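Ticket: Handheld gripper kits, second station. Buy, rent or wait?
Queue: Equipment planning, Hurkaldale site
Status: Open, pending quote
Opened: 10/29/25
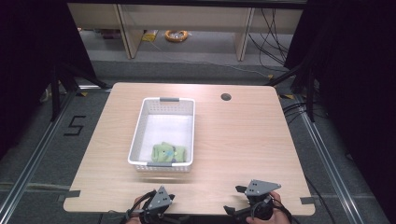 Problem as reported

Station 5 is asking for a second pair of handheld grippers from Haveo plus the Gashi mounting set. The request says the current pair is "the bottleneck." I have read the attached log twice and don't see a bottleneck in it. I see 14 stoppages, and most of them are cable trouble. A second pair would come with its own cables.

The basket task (toy in, toy out, lift the basket by both handles) is the one they use to make the case. It's also the easiest task on the list. If we're going to justify new hardware with it, I'd like to see numbers from something harder.

What was checked

Swapped the left and right grippers. Fault stayed with the cable, not the gripper.

Swapped the cable. Fault cleared for the rest of the shift, came back the next morning.

Restarted the recording software between runs. No difference that I'd put in a report.

Re-taped the front corners of the table. Somebody wrote "fixed?" next to this. Tape does not fix a dropped signal. Entry left in for completeness.

Numbers

Target for the week was 100 usable runs. Station 5 got 83. Before the cable swap the best week was 80. So a spare cable bought us three runs, which may just be noise. It certainly doesn't tell me what a second pair of grippers would buy us, and the request doesn't either. The line for expected gain says "significant."

Vendor reply (Haveo support, pasted)

"Thank you for your patience. Intermittent dropouts can be related to cable routing, connector wear, or host settings. Many sites at your stage of growth choose to move to a two-pair bundle. Would you like us to prepare a bundle quote?"

My reply: no. I asked which connector wears, how many cycles it's rated for, and what a replacement costs by itself. Still waiting. If the connector is a wear part, it belongs in the consumables budget and should have been on the first quote.

Second vendor

Caltton offers a monthly rental on a comparable pair. The rate looks fine until you get to the line about calibration, billed per visit, with no limit on visits. They also want a deposit. I asked whether their grippers fit the Gashi plates we already own and got a brochure.

Not ruled out

Strain on the cable where it leaves the gripper. Operators let the slack hang and it gets pulled when they reach for the far side of the table.

The USB hub. It was bought for another job and has never been tested under this load.

Operator fatigue being logged as equipment fault. Five of the stoppages are within the last half hour of a shift. That could be chance.

Planning notes

Spare cables, two per gripper: approve now, out of the repair line.

Powered hub: approve, one only, move it between stations for a week before anyone orders more.

Second pair of grippers: hold. Resubmit with stoppages split by cause and an expected run count in figures.

Gashi mounting set: hold with the above. No use for it without the grippers.

Rental: ask Caltton for a capped calibration price in writing. Close this branch if they won't give one.

Next update when the cables arrive. Haveo says five working days. They said that last time too, so please don't book the station around it.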